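Clitside gets a release window and a longer look at its flooded town

June 2021

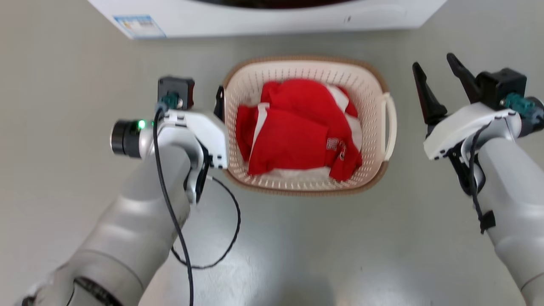
A puzzle adventure set below the waterline

Schouten has put out 11 minutes of new footage from Clitside, the puzzle adventure it first showed as a short teaser in March. The publisher also narrowed the release window to this fall on PC, with console versions to follow at a later date.

The video covers the opening of the game's second chapter. Players take the role of a surveyor sent to Dorncombe, a seaside town that spends half of each day under water. When the tide is out you can walk the streets, talk to the people who stayed, and move objects between houses. When it comes back in, the lower floors flood and the same rooms have to be crossed by swimming or by boat.

Most of the footage deals with a single puzzle at the town's old post office. The surveyor needs to reach a locked sorting room on the second floor, and the only way up is to float a row of crates into the stairwell before high tide. A wrong placement does not end the game. The crates drift off and turn up somewhere else in town, where they can be collected at the next low tide.

Director Piroska Vincze narrates the video and says the tide clock runs all the time, including during conversations.

"If you stand and chat for too long, your shoes get wet," she says. "We tried pausing it and the town felt dead."

A full tide cycle lasts 50 minutes in the current build. Vincze says that number may still change, and that players who don't want to wait can sleep at the inn to skip ahead. An option to slow the clock down will be in the accessibility menu at launch, along with larger subtitles and full button remapping.

The developer says the finished game will have roughly 400 objects that can be picked up and carried, and that each one either floats, sinks or soaks up water. Papers left below the tide line become unreadable, so notes and maps have to be stored upstairs.

The music is by Zsófia Győri, who recorded most of it on a pump organ. Two of her tracks play in the new video - one for low tide and one for high tide - and the game fades between them as the water rises. Schouten says a soundtrack release is planned but did not give a date or a price.

A closed test on PC starts next month. Sign-ups are open on the publisher's site, and 924 keys will be handed out in the first round, with a second round to follow if the servers for the feedback tool hold up. Testers will get the first chapter only, and progress will not carry over to the full game.

Clitside runs on the Fedbridge engine, which the team also used for its previous game. No system requirements have been announced so far. The console versions are being handled in-house, and Schouten has not said which platforms will come first.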